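Talk notes, Triltberg, 18/08/2023. Slot is 60 minutes including questions. Handouts go round at the end.

## Short written instructions in shared workrooms

**Opening**

- Start with the audit and leave the theory for later. Preltollow logged 1336 notices, labels and handwritten reminders across 4 buildings. Of these, 1286 could be read at normal standing distance.
- Legibility is therefore a small part of the problem. Most of the talk is on wording and placing.
- Define "instruction" early: text that asks a reader to do something. Names on shelves and dates on jars are left out of the count.

**Wording**

- Verb plus object is the shortest form that still works. "Switch off fan" holds up well. "Fan" alone was read as a name, and "Please be considerate with the fan" was read as a complaint.
- Leave out "please" on anything seen several times a day. Keep it on requests to visitors.
- One action per notice. Where two are needed, put them on two lines in the order they are done.
- Negatives: "do not leave open" took readers longer than "close". Show the Skadura chart, point at the left-hand bars only.
- Handwriting is acceptable for anything with a short life. Say this slowly, people write it down.

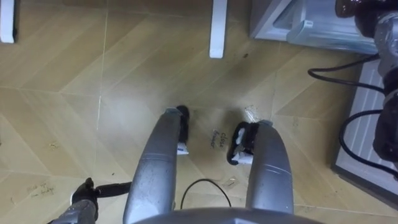 Arnout Goossens objected at the February run-through that two-word instructions assume there is only one thing in the room they could refer to, and that in his building there are usually six. Accept the point. The answer is placing, next section - a short text needs to sit close to the thing it governs, and a text that can't be close needs a longer noun.

**Placing**

- Eye height is over-rated. Readers look where their hands are going.
- Test by covering the notice and asking a newcomer where they would expect it.
- Moving a notice is cheaper than rewriting it. Try that first.
- El Ouafi case: the same sentence on a door and beside the handle. Give both results, then stop for questions on this part only.

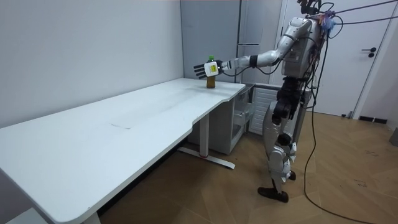 - Shared surfaces are the hard case. Text fixed to a desk is soon under paper, so it belongs on the wall behind or on the object itself.
- Objects that travel between rooms need the instruction on them, with the room name included.

**Removal**

- Every notice gets a removal date, pencilled on the back.
- Laimutė Kuusk's rule: if the author can't be found, it comes down.
- Undated notices in the audit were mostly about equipment that had been replaced.

**If time is short**

Drop the El Ouafi case and keep Removal. Nabila Ragab has the spare slides. Questions on translated notices go to Senyo Nutsugah.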